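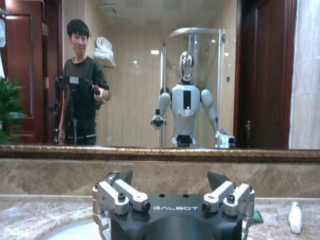 Gripper drifting off centre after bathroom runs – recalibrate or strip it down?

Posted by Cirkemholm

Hello all. I look after a two-armed robot on wheels that we use for tidying trials in furnished rooms, and I'm hoping somebody has met this before. The right gripper no longer closes in the middle. It was fine until October, and now one finger gets there before the other, by 2 mm on a good day and more after a long afternoon. The left one behaves perfectly. I've run the homing routine from the service menu 5 times and it improves things for an hour or so, then we're back where we started. The counter reads 263 hours since the last greasing. Is it a calibration matter, or do I need to get the spanners out? I'm rather nervous about taking the linkages apart, as I've never had one in bits before.

Posted by Istwood

Leave the homing routine alone for now, would be my advice. It only tells the motor where zero is, and if there's play in a joint you'll be chasing it for ever (I did, for most of a summer!).
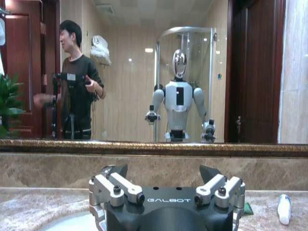

Play in the linkage is what I'd look for first, and you can find it with the power off and the emergency stop pressed in. Support the arm so it can't drop, then take hold of each fingertip and rock it gently from side to side, comparing the bad gripper with the good one. You want to feel whether the movement comes from the tip itself or from lower down. The round black caps on the silver plates sit at the pivots, so rest a finger on each one in turn while you rock the tip, and a tired joint will give itself away with a little click. If it's only a loose bolt, nip it up to the figure in your manual and no further – overtighten it and the finger goes stiff, and you'll have a different fault to write in about. Then home it once and try it on something light. An upright toothpaste tube is a good test, as it tips over the moment one finger arrives early.

Do wipe everything down before you add any grease, too. Bathrooms are hard on these things, what with talc and hairspray and steam, and fresh grease on top of old paste just makes more paste.

Posted by Purnby

ours did this, was a loose bolt. 10 minutes

Posted by Villa

I agree with most of what Istwood says, but please look at the wrist camera as well before you decide it's all mechanical. If the mount has been knocked, a perfectly healthy gripper can look off centre, and the robot will then reach to one side of things. Open the fingers fully with nothing in them and save a picture from the wrist, then check whether the gap sits where it did in your old ones. Keep the arm still while you do it, too, and let it settle for a few seconds first. 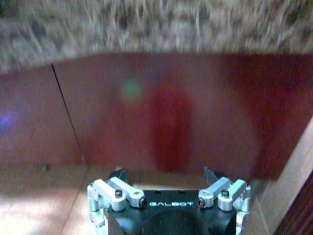 Wrist view with the fingers open and the background blurred by movement.

For the gap check I'd want a sharper one than that, against a plain cupboard or a bare bit of wall. Measure the real gap with a ruler too. If the ruler says the fingers are even and the picture says they aren't, it's the mount, and you can leave the linkages in peace.

Posted by Cirkemholm

Thank you, all three of you, that's ever so helpful. Rocked the tips this morning and there's a definite click on the inner pivot of the right gripper – the left has none at all. I'll do the camera check as well before I tighten anything, and I've asked for the torque figures as our manual has lost that page.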